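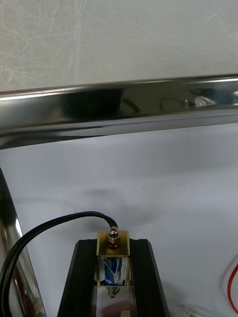 Notes for unit on audience surveys. Read these together with the Vītola summary of streaming habits in Ustville (the short version, the one that got picked up by the trade newsletters). Bring a calculator. The full tables are in the course folder, and you should get used to opening the tables before the summary.

## What the summary says

The opening claim is that "more than half of Ustville now streams." Then we get a portrait of the typical streamer: employed full time, over 35, living close to the center of town, fond of watching in the evening. The last page says streaming is "up sharply" since the previous wave and that paid video is "the new normal."

I don't believe most of that. I don't think anyone made it up, either. Each sentence has a number somewhere behind it. The trouble is how far the sentence has wandered from the number by the time it gets printed.

## The base

The sample was 300 adults. Of these, 155 said yes to the streaming question. That works out to 52 percent, and with a sample that size the usual margin of error is close to six points either way. So the true figure could be 46 percent or it could be 57. "More than half" is a reading of the data, and "a bit less than half" would have fit too.

The margin also assumes a random sample. This one came from an online panel of people who signed up to answer questionnaires for gift points. Think about who that leaves out: anyone in Ustville without a decent connection, and anyone who doesn't enjoy filling in forms on a screen. Both groups probably stream less than the panel does. The report mentions weighting by age and sex. Weighting fixes the age and sex mix. It does nothing for the person who was never online to begin with.
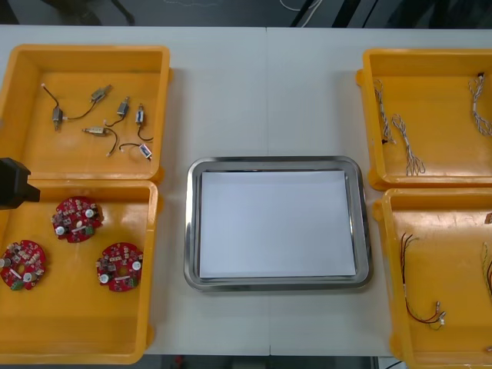 One student objected last term that every cheap survey has this problem, so it's unfair to pick on Vītola, and a flawed number is still better than no number.

Fair enough on the first part. On the second I'd push back. A flawed number is useful if you know which way it leans and you keep saying so. Once it's in a headline without the lean attached, people plan budgets around it. A local station in a town like this might cut its evening news over two points that were never there.

## The question

Go to the questionnaire. The item reads:

> In the past month, have you watched or listened to any audio or video material over the internet?

Now try to answer no. A clip that started playing by itself in a news article counts. So does a voice message, if you read the wording generously, and some respondents will. The heavy viewer who spends four hours a night on Drindow and the person who opened one song in February are the same "streamer" in this table.

"Past month" has its own trouble. People don't remember by the month. They remember what they usually do, or what they think they do, and give you that. Recall questions tend to pull in events from outside the window, which pushes the count up.

A better set of questions would ask:

- what the person used yesterday, service by service
- whether they chose to play it
- for how long, in broad bands
- on which device, and whether anyone else was in the room

It costs more and it gives smaller numbers. I suspect the second bothers clients more than the first.

## The portrait of the typical streamer

The summary says streamers are "mostly full-time employees over 35." Check the full sample and you'll find that the panel as a whole is mostly full-time employees over 35. The profile describes the people who were asked. To learn anything about streamers you need the comparison the other way: what share of the over-35s stream, against what share of the under-35s. That table exists. It's on a back page, and it shows younger people ahead, which is what you would have guessed on the bus.

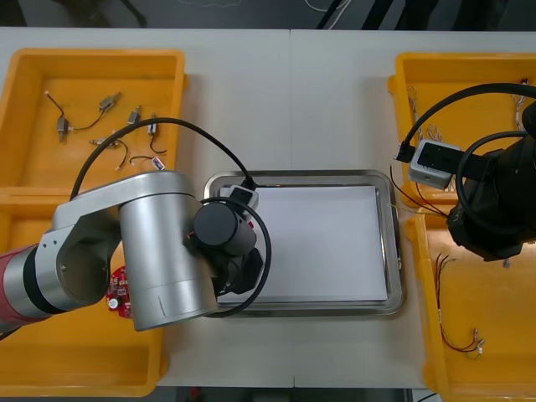 The same mistake turns up with the "close to the center" finding. Most of the panel lives there. Any activity you care to name, including brushing teeth, will be done mostly by people who live close to the center.

When you write a profile yourself, put two columns side by side, the group and everybody. If the columns match, you have no profile and should say so in a sentence and move on.

## The paying users

Here the base shrinks again. Of the 155 streamers, 71 pay for at least one service. The summary gives this as "nearly half of users pay," which is correct: 46 percent. The press note gives it as "nearly half of Ustville pays," which is wrong. As a share of the whole sample it's 24 percent. Somebody dropped a word between one document and the next, and the figure almost doubled.

Then the 71 are split by service, with Drindow on top for video and Pillport on top for audio, and then by age inside each service. By this point some cells hold so few people that one family moving away could change the ranking. The tables print them as whole percentages with no base shown. Whenever you see percentages without a base, assume the base is embarrassing until you find it.

Ask too who paid for the study. The footer thanks Pillport for "support." That could mean a check or it could mean a logo swap, and the report doesn't tell us. Either way, audio gets a chapter and radio gets a footnote.

## "Up sharply"

The previous wave had streaming at 48 percent, also from 300 people. So the sharp rise is 4 points. Both waves carry their own error, and the error on a difference is bigger than the error on either one: here it comes to eight points. A change half that size tells us very little. The wording of the question also changed between waves. The earlier version said "video or music," the new one says "any audio or video material." Broader wording by itself could produce the whole increase.
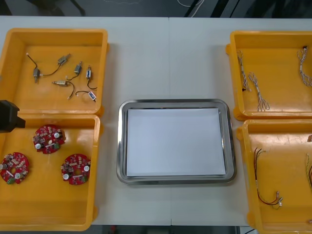 ## For next time

1. Rewrite the opening paragraph of the summary so that every claim carries its base. Keep it under 155 words.
2. Find the table that contradicts the profile and turn it into a two-column comparison.
3. Draft a replacement for the streaming question. Try it on two people and write down where they hesitated.
4. Find a media story that quotes an audience figure, and trace it back as far as you can. If the trail stops at a press release, hand in the trail anyway and mark where it stopped.

Skip the chapter on "mood-based listening." I've read it twice and can't find the question it was based on.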